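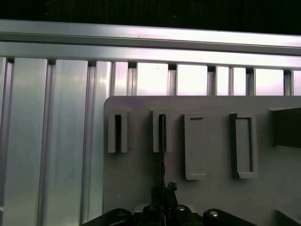 Skovinus Workshop Fit-Out: Progress Report to the Onport Small Spaces Fund

12 January 2020

Since our last report in September the project has moved from drawings to real, solid things you can bump your elbow on, and we are very happy with how it is coming along. Your grant covers the wall system, the fixture boards and the first set of shared tools. What follows takes those in order, with the money at the end.

The wall

All of the slatted aluminum wall is up, with the extrusion rail running along the top of it. We went back and forth over the summer about whether to use aluminum or painted timber, and we're so glad we held out for the metal. It brightens that whole side of the shop. The grooves in the rail also mean we can hang things from it later without drilling (we already have a long wish list for this).

Getting the rail level took two extra days. The old floor on the Oei side of the building drops more than the survey showed, and we had to shim the uprights at that end. The rail is still a touch off true if you look along it, and we plan to correct that when the last bench goes in.

The boards

These are the part people ask about most! Each board is a flat gray panel with raised fixtures on it, and every fixture is meant for one particular kind of item. The first version has four fixtures in a row: two small upright holders, each with a narrow vertical slot, and two taller rectangular frames with recessed centers. The slots are for thin flat items such as rules and feeler gauges. The frames take boxed items and the small parts trays.

We chose to keep the fixtures the same gray as the board. An earlier trial with colored fixtures looked cheerful but people found it busy, and the colors didn't match from one batch to the next. We rounded the corner as well after a few snagged sleeves.

Stiltix has agreed to make the remaining boards to the same pattern. The plan is 16 boards altogether. The taller frames may get slightly deeper on the next batch – the parts trays fit, but it is a snug fit and a few members have asked for more room.

Tools

The hand tool order is complete and checked in. Labeling is slower than we hoped. We have 400 labels printed and most of them still need to go on, so the next two work evenings are set aside for that and nothing else.

Spending

We have spent $3,361 of the grant on the wall, rail, brackets and first boards. Shimming and extra fasteners came out of our own funds. Receipts are attached in the same order as the budget lines.

Next steps

Receive and mount the second batch of boards
Finish the labels
Level the rail at the Oei end
Open evening for members, 17 places to begin with

We would love to have someone from the fund come by before the open evening. The shop is at its best in the late afternoon, and there is always coffee on – just let us know which day suits you.

Skovinus Workshop, project team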